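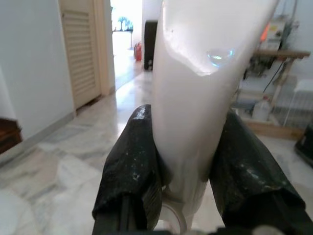

Software mit Fingerspitzengefühl: Wie Kutum das Aufräumen lernt

Von Gregor Halliday

Marmor ist ein gemeiner Boden. Er spiegelt jede Lampe, jede offene Tür, und seine grauen Adern sehen für eine Tiefenkamera gern mal aus wie ein Kabel, das dort liegt. Ourania Sarantis liebt ihn trotzdem. »Wer hier sauber greift, greift überall«, sagt sie und klappt den Laptop auf, auf dem Kutum läuft, die Steuersoftware ihres kleinen Teams in Mustberg.

Kutum ist im Kern ein Planer für zwei Arme. Klingt bescheiden, hat es aber in sich! Ein einzelner Arm muss wissen, wo er hinwill und woran er unterwegs nicht stoßen darf. Bei zweien kommt der jeweils andere als bewegliches Hindernis dazu, samt Kabelschlaufe, die sich mit jeder Drehung des Handgelenks anders legt. Sarantis hat die Kabel deshalb ins Modell aufgenommen, grob, als Kette aus Kugeln, und der Planer hält zu ihnen denselben Abstand wie zu einer Tischkante.

Richtig spannend wird es bei Gegenständen mit langem Stiel. Eine Bürste ist für die Bahnplanung ein Hebel: Ein kleiner Winkelfehler am Griff wächst bis zum unteren Ende auf ein Vielfaches an. Kutum rechnet darum ab dem Moment des Zugreifens nicht mehr mit der Greiferspitze, sondern mit der Spitze des Werkzeugs. Dazu schätzt ein zweites Modul, Niven, aus den Kamerabildern laufend die Lage des Stiels.

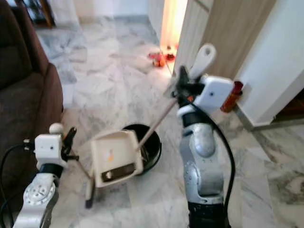

Verdeckt etwa ein Eimer das untere Stück, verlängert Niven die sichtbare Achse und gibt an, wie weit es sich selbst traut. Bei großer Unsicherheit bewegt der Planer den Arm langsamer. Mir gefällt diese Lösung sehr - sie ist so naheliegend, dass man sich fragt, warum sie in vielen Systemen fehlt.

Bis zu 128 mögliche Bahnen prüft die Software vor einer Bewegung, verwirft die meisten nach Bruchteilen einer Sekunde und glättet den Rest. Neu berechnet wird 20 Mal pro Sekunde. In der ersten Fassung aus dem August schaffte sie das noch nicht, da stockten die Arme bei jeder Korrektur. Geholfen hat am Ende eine ziemlich trockene Änderung an der Speicherverwaltung, von der Sarantis mit leuchtenden Augen eine halbe Stunde erzählen kann (und ich habe gern zugehört).

Das zweite große Thema ist die Wahrnehmung. Die Kopfkamera liefert den Überblick, die Kameras am Handgelenk die Nähe, und beide haben ihre Schwächen. Schwenkt der Kopf, verwischt das Bild. Steckt etwas Großes im Greifer, sieht die Handkamera vor allem dieses Etwas. Niven gewichtet die Quellen deshalb für jedes Bild neu.

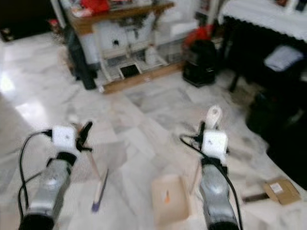
Schlanke Dinge auf dem Boden bleiben der härteste Prüfstein. Ein Stift wirft kaum Schatten, ein flaches Stück Pappe hebt sich in den Tiefendaten fast nicht ab. Für solche Fälle hat das Team 3000 Aufnahmen von Hand nachbeschriftet, 400 davon mit besonders starken Spiegelungen. Ein unscharfes Bild wirft Niven übrigens nicht weg. Es behält die alte Schätzung, macht sie unsicherer und wartet auf das nächste.

Und weiches Plastik? Da gibt der Greifer nach Kraft statt nach Weg vor, wie fest er schließt. »Wenn das Material nachgibt, ändert sich ja die Form, die wir eben erst geschätzt haben«, sagt Sarantis. Kutum aktualisiert die Hülle des Gegenstands deshalb auch nach dem Zugreifen noch. Dellen kann das Modell inzwischen abbilden, Falten bisher nur schlecht. Daran sitzt sie gerade, und die Liste der offenen Punkte auf ihrem Bildschirm ist lang. Ganz oben steht: Kabelmodell, rechte Seite, Vorzeichen prüfen.

Rubrik: Technik & Forschung | Robotik, Software, Bahnplanung

Mehr zum Thema
- Pumutus: Ein Simulator für störrische Kabel
- Warum Tiefenkameras an Spiegelungen scheitern
- Zwei Arme, ein Takt: Grundlagen der Koordination
- Kraftregelung für Einsteiger

Kontakt | Impressum | © 2026 | Nach oben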